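Perihan Kocabaş, Ozan Karaca
Febrero

4. Jornada de puertas abiertas y demostración de doblado

4.1. Contexto de la visita

La evaluación descrita en la sección anterior se completó con una jornada de puertas abiertas organizada por Zoditz en el barrio de Dursun. El objetivo era doble: mostrar a un público no especializado el procedimiento de manipulación de prendas y comprobar si las observaciones de los asistentes coincidían con las categorías de error definidas en la sección 3. Los asistentes se distribuyeron en 14 grupos, que pasaron por la demostración en turnos consecutivos desde las diez de la mañana.

A diferencia de las sesiones de laboratorio, en las que las prendas se disponen sobre una mesa de fondo uniforme, la demostración se realizó en un dormitorio amueblado. Se conservaron la ropa de cama y las prendas apiladas junto al colchón, por considerarse que el fondo estampado y la superficie blanda constituyen una condición más próxima al uso doméstico. El operador trabajó con pinzas manuales de dos dedos; los registros así obtenidos se incorporaron al conjunto Gemasine, que antes de la jornada contenía 2.607 secuencias.

4.2. Procedimiento

Cada turno constó de 3 fases: extendido de la prenda, doblado y comentario con el grupo. En la primera, la prenda se coloca con la parte delantera hacia arriba y las mangas abiertas, y las pinzas se aproximan con los dedos separados. La figura 4 corresponde a esta fase, con una chaqueta acolchada de color rosa claro y cierre de broches.

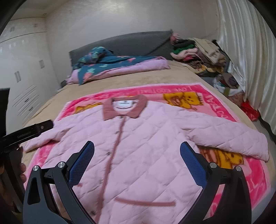
Figura 4. Aproximación de la pinza a la parte delantera de una chaqueta acolchada extendida.

En la fase de doblado se siguió el orden habitual —mangas, laterales, mitad inferior— sin límite de tiempo. Las prendas acolchadas plantean una dificultad conocida: el relleno cede bajo la presión de los dedos y recupera parte de su volumen al soltarlas, de modo que el pliegue previsto y el obtenido no siempre coinciden. El operador podía repetir un agarre fallido, pero debía anunciarlo en voz alta para que quedara anotado.

4.3. Observaciones

Se recogieron 568 anotaciones escritas de los visitantes. La mayor parte se refiere al agarre de capas múltiples, categoría que ya figuraba en nuestro esquema. Un segundo grupo, menos previsible, alude al desplazamiento de la manta situada bajo la prenda: varios asistentes señalaron que la pinza arrastraba ambos tejidos a la vez. Este error no se había registrado en el laboratorio, donde la superficie de apoyo es rígida, y se ha añadido al esquema con la etiqueta «arrastre de soporte».

Las preguntas orales se centraron en la transferencia al robot Dadgate. Se explicó que las trayectorias manuales no se reproducen directamente, sino que sirven para entrenar la política de control presentada en la sección 2. No se hizo ninguna ejecución autónoma ante el público; la comparación entre ambos modos se limita, por tanto, a los ensayos de laboratorio.

Conviene señalar dos limitaciones. Los grupos no observaron las mismas prendas, y las anotaciones se redactaron después de cada turno, lo que dificulta asociarlas a un agarre concreto. En la sección 5 se utilizan únicamente para ampliar las categorías de error y no intervienen en el cálculo de las tasas de éxito.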